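Observational Drawing and Arrangement, Unit 4: Small Coloured Objects on a Neutral Ground

Course handout. Tutors: Yannick Guérin and Valter Torvik

Before the session

Read the section on contrast in the course booklet and bring your own box of small things. Anything that fits in the palm will do: toy food, bottle tops, buttons, wooden eggs, a lump of wax. Bring at least one item with a smooth surface and one that has a texture you can feel with a fingertip. The cupboard in the Bruvitz room has spares, but the good ones go early.

You will also need a sheet of plain grey or grey-green card, A2 or larger. White card is no use for this unit. It throws light back up into the shadows and you lose the soft edge we want to study.

Why a neutral ground

Orange and red sit close together on the colour wheel. Put them side by side on a yellow tablecloth and they tend to run into one another. On a dull grey they separate, and the eye starts to pick out differences within each colour. Most students paint an orange object in one flat orange the first time round. Look for at least two: the brighter side and the deeper edge. The same goes for red, which often leans towards orange where the light strikes it.

The ground has colour too. Mix it before you mix anything else, and expect it to change across the sheet. Grey card is seldom one grey.

Smooth and textured

A smooth surface gives you very little to draw inside the outline. Almost all the work is done by the contour and by slow changes of tone. A bumpy surface is the opposite. Every raised point has its own small light and dark, and a beginner will try to draw them all. Don't. Put in the ones along the boundary between light and shade and leave the rest to the viewer.
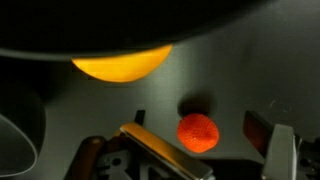
The red-orange piece, with its strawberry-like bumps, is the one to use for the texture study. The orange-yellow half-disc is the smooth one. Notice that its flat upper edge is lost against the dark curve over it, so the lower curve has to carry the whole form. Look too at the soft oval shadow by the red piece, which has no hard line anywhere.

Exercise A: lost edges

Set up two objects on your grey card and place something large and dark so that it overlaps one of them. A saucepan lid, a bowl or a black hat will work. Spend ten minutes looking before you pick up a pencil.

Draw the dark shape first, as a single curve. Then draw only the part of the smaller object that you can see. Do not complete the hidden edge, even faintly. Roald Torvik's drawings on the wall by the sink were done this way, and it is worth seeing how few lines he used.

Exercise B: shadow without outline

Use the side of a soft pencil, or a dry brush. Start in the middle of the shadow and work outwards, pressing less as you go. If you find you have drawn an oval and filled it in, start again on a fresh sheet. Keep the failed ones for the review.

Exercise C: colour

Work from your textured object only. Mix three reds: one for the lit side, one for the main body and one for the far side. Use no black. If the darkest red looks weak, check the grey next to it, as it may be the grey that is too dark.

Common faults

Outlining the object in a darker colour.
Making every bump the same size.
Leaving the ground until last.
Moving the lamp halfway through.

Handing in

Bring one drawing from A, one from B and one colour study from C to the Florby studio on Monday, June 12, 2023. Put your name on the back in pencil. Tormod Nyberg will collect the folders at the door. Anyone who missed the May session should see Yannick first about the tone scale, as Exercise B depends on it.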